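FOR IMMEDIATE RELEASE

Ellholm Tenants Get a Repair Month, and I Get to Tell You About It

ELLHOLM, June. Hi, I'm Essam Fahmy. I run Younis, the little furniture repair shop on the corner by the post office, and I've been told a press release should sound like a press release. I've tried that and it came out awful, so you're getting it from me the way I'd say it over the counter.

All through June, Younis is fixing wobbly chairs, stuck drawers and scratched tabletops for anyone who rents their home in Ellholm, and the labor is free. You pay for parts if we need parts. Most of the time that means a few dollars for screws or glue blocks, and I'll tell you the price before I pick up a tool.

Why renters? I rented for 13 years before I had a place of my own, and I carried the same pine dresser up and down a lot of stairs. Every move knocked something loose. I couldn't afford to have it fixed and I didn't know how to do it myself, so I propped it up with folded cardboard and hoped (the cardboard lasted longer than you'd think!). A lot of people who come into the shop have a dresser like that at home. 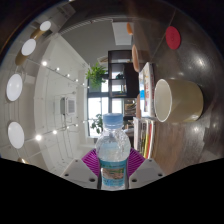 We can take chairs, stools, small tables, nightstands, dressers and bookcases. We can't take upholstery, anything with a motor in it, or beds bigger than a full, just because they won't go through my door. Flat-pack furniture is welcome. People get embarrassed about bringing it in and they really shouldn't, I like working on it. The usual trouble is a stripped hole where a cam lock used to bite, and that's a plug, some glue and an overnight wait.

Drop-off is from 9 in the morning until 2 in the afternoon, and I close up for deliveries after that. There's a limit of 2 pieces per household so that everybody gets a turn. A set of matching chairs counts as one piece, unless it's a very big set, in which case call me and we'll work something out.

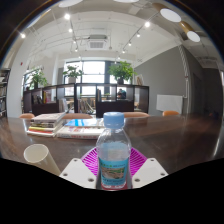
Zudard, the hardware supplier I've bought from since I opened, is giving us the wood glue, clamps and sandpaper for the whole month. I asked for a discount and they sent a pallet. Thank you, Zudard! I had to move my own workbench to fit it in.

There will also be evening classes for anyone who would like to learn to do this stuff at home. Latifa Samir is teaching them, and she's a much more patient teacher than I am. The first one covers chair joints: how to take a loose one apart without splitting it, how to clean off the old glue, and how long to leave the clamps on (longer than you want to). The second is all tabletops, with water rings, heat marks, dents and the big question of whether to oil or varnish. Each class has 28 places and they're free too, but please sign up ahead of time at the shop. Wear something you don't mind getting stain on.
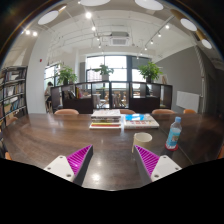 I've already had some questions about tables, so let me get one out of the way. If your landlord owns the table, ask your landlord first. A short note or an email is fine, just bring it along. I'd love to refinish every beat-up kitchen table in town but I don't want to get you in trouble over your deposit.

Trondo is lending us a van for pickups if you can't get your piece to the shop on your own. Leave your address and a phone number when you call, and tell me if there are stairs.

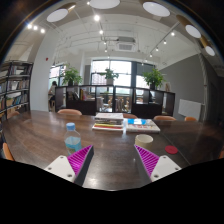

Latifa Samir says she would like people to bring their worst chair to the first class, the one that gets hidden in the bedroom when company comes, and that she'd sooner see an old repair gone wrong than a chair in good shape. She also asks everyone to keep any broken bits, even splinters, in a bag taped to the seat.

Finished pieces will be ready for pickup within 9 days of drop-off. If yours is going to take longer I'll call you.

Press questions can come straight to me at Younis. Mornings are best, and if it goes to the machine I'm probably sanding.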